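Prostness Reading Partners
Progress report to the Skarkden Fund
December 15, 2024

Dear Delyth,

What a half year this has been! When we last wrote to you in July we had a list of interested families, a borrowed room and a lot of boxes. Now we have a working program with regular readers, and I am so pleased to be able to tell you how it's going.

Who is taking part

We have 51 adults signed up for one-to-one reading help, and almost 21 of those came to us through a friend or relative who was already in the program. Word of mouth has done far more for us than the flyers did. Most people come once a week for an hour. A few come twice, and one man who drives nights comes straight from his shift with a thermos and his daughter's school letters, which he wants to be able to answer himself.

The ages run wide. Our younger readers mostly want help with forms, job applications and the written part of the driving test. The older ones tend to ask for stories, and they want long ones (we have gone through every family saga on the shelf).

Training the partners

Yuzhen Bai ran 4 training evenings this fall and they were terrific. She grew up in a house with three languages and teaches phonics to adults in a way that never feels like grade school. Partners practiced on each other with made-up alphabets, so that they could feel what it's like to look at a page and get nothing from it. Several told us afterward that it changed how long they wait before jumping in with the answer. We'd like to run the same course again in spring, with an extra evening on spelling. 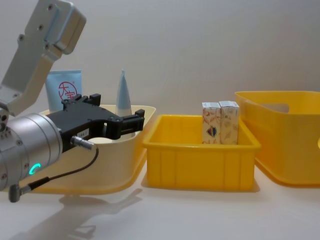

Keeping pairs together matters a great deal, and we have done well on that. Only two pairs have had to be changed since we began, both over work schedules, and both readers stayed with us. We now ask about shift patterns at the first meeting, which we should have done from the start.

Books and materials

The Zudo readers you paid for arrived in September and are in use every week. The large print is a hit. The workbooks that go with them are less popular — the exercises are a bit dry, and our partners often make up their own from grocery ads, bus schedules and recipes. One reader who cooked for a living in Lagos has been writing down her recipes with her partner, a page at a time, and we hope to bind them into a small book for the others to read.

What has been hard

Child care is the big one. We lose people in school vacation weeks and some don't find their way back for a month. We tried a play corner in the same room, but it was too noisy for reading. A second room next door would fix this, and we are asking about one now.

Money

Spending is on track. We went a little over on photocopying and a little under on travel, and we'd like your okay to move the leftover travel money to child care.

Thank you for backing us so early. Please come by one evening in the new year and sit in!

Warmly,
The Reading Partners team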